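Clistus finger pads, review after a month on the shop arm
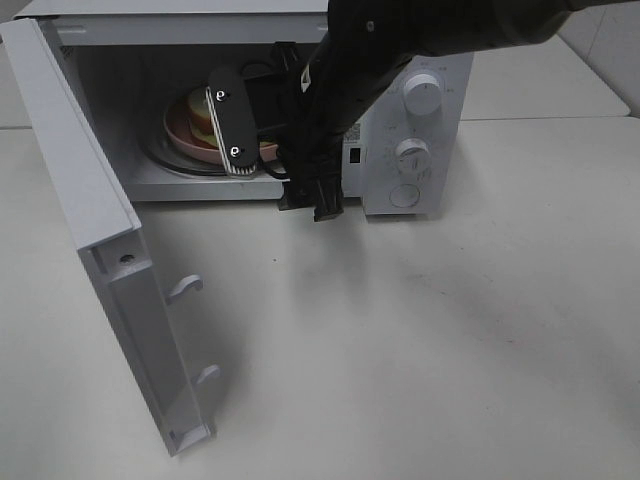 Plate job, door open, finger just short of the plate.

Bought these for the arm in our shared shop. Short version: good pads, bad screws, lousy instructions. 4 out of 5 if you own your own screwdriver.

What we're building: arm that loads and unloads a microwave. Me and Monique Chauvin, evenings mostly. Old white microwave with two knobs, glass turntable, nothing smart in it. Pink plate because it was the one in the cupboard.

Before this we had the Costent pads. Smooth face. Fine on blocks, hopeless on a glazed plate, it slid out every time the wrist tilted. Tried rubber bands. Tried tape. Tape was better than the pads, which says something.

The Clistus ones have ribs along the edge and that's the whole reason to buy them. Plate rim sits in a rib and stays there. We ran 100 pick and place cycles with an empty plate, dropped 6. Then 100 with food on it. Didn't write down the drops for those, sorry, but it was more, mostly when the stack was off center. Not the pads' fault I think.

Fitting. Two screws a pad. The ones in the bag are soft, I rounded one on the first go with hardly any force. Swapped for silver ones out of the Charpentier drawer and they've been fine. The sheet in the bag is one drawing with no torque and no screw length. Email to the seller got a reply in a day, from a Fabrice Moulin, nice guy, sent me the length and said the sheet is getting redone. Good service, would of been nicer in the bag.

Things I'd want to know before buying:

They add thickness. Had to redo our closed position or the fingers crunch together. Ten minutes, but do it before you power up, I didnt.

Not for hot stuff. Sheet says nothing about temperature so we only take out cold plates for now.

They don't fix your cables. Ours still hang under the gripper and rub on the front lip of the oven if we come in too low. Next job. Brondale clips probably.

Seller claims 1,000 cycles before the ribs wear. Can't speak to that, nowhere near it yet. Ribs look the same as in October to me.

Door is still opened by hand btw, the latch is too stiff for the arm and I'm not asking a finger pad to solve that.

Would buy again. Getting a spare set before they change the mold.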